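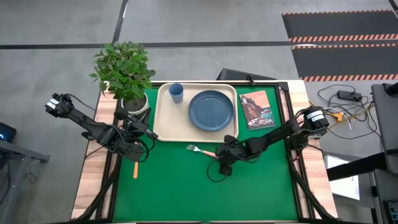

Acadia in January, worth it or wait?

skelham_girl
Posted 5/12/19
So my sister and I have 9 days off in January and I've talked her halfway into Maine. I know most of the Park Loop Road closes to cars in winter. We don't ski. Is it just sad and gray, or should we go?

GoranS
Go! I went two winters ago and we had whole trails to ourselves. Bring the strap-on ice cleats – the real ones, with spikes. Plan on lots of soup.

chukwu154
Gonna disagree with Goran. We drove 11 hours and half the restaurants in Bar Harbor were shut. It was pretty, sure, but my kids were done by lunch on day one. I'd wait for fall.

GoranS
Well, she didn't say anything about kids lol

Elinborg_O
Somewhere in the middle here. I'd do 3 days in the park, tops, then spend the rest in Portland where there's stuff open at night. Also sunset is before 4:30 so start early!!

skelham_girl
Ok the Portland split is kind of perfect, she wants lobster rolls and I want cliffs. Chukwu, where did you end up eating?

chukwu154
Gas station pizza, mostly. It was pretty decent pizza though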